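New code of practice for hand-held gripper recording in homes

February 10, 2026
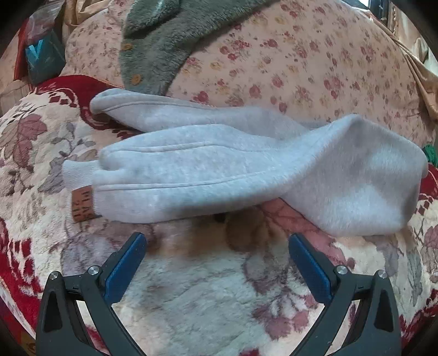

A hand-held gripper open in front of the sleeve of a folded fleece hoodie.

5 comments | 34 shares

Households that are paid to record everyday chores for robot training will get clearer rights under a code of practice published in Nornstead this week.

The code was drawn up by Postma, a firm that collects recordings of people folding, sorting and tidying with hand-held grippers, together with the testing laboratory Dirkska. It runs to 11 pages and applies to all new home recordings from the start of next month. It is voluntary, but Postma says it will stop buying recordings from contractors who do not sign up.

Under the rules, a household must be told in writing which rooms will be recorded and how long the files will be kept. Letters, screens, medicines and family photographs should be put away before work begins. Anyone living at the address can ask for a recording to be deleted within 34 days, and no reason has to be given.

Other bedding, clothes and bags may stay where they are. An earlier draft asked for a cleared surface, but this was dropped after a trial in November in which some 300 homes took part. Dirkska said recordings made on cleared surfaces were of less use for training, as few people fold their washing that way.

There are also rules on the tools. Finger pads and screws must be checked before each session, and a gripper with a loose fastener must not be used. Sessions on soft items such as clothing are limited to 50 minutes, with a break before the next one - a change requested by people who had reported sore wrists.

Pimow, which trains folding robots for laundries, said it would accept only recordings that follow the code. It has asked for a second part dealing with kitchens, where knives and hot pans raise other questions. Work on that has not started.

The code will be reviewed after one year.

Comments (3)

tealeaf_n
Did a few of these sessions last year. The wrist thing is real, glad it's in there. Does the break count as paid time?

Old Quay
Voluntary codes are fine until someone ignores one. Who checks?

m.harrow
34 days is not long if you were away when it was recorded. Should be longer for other people in the house.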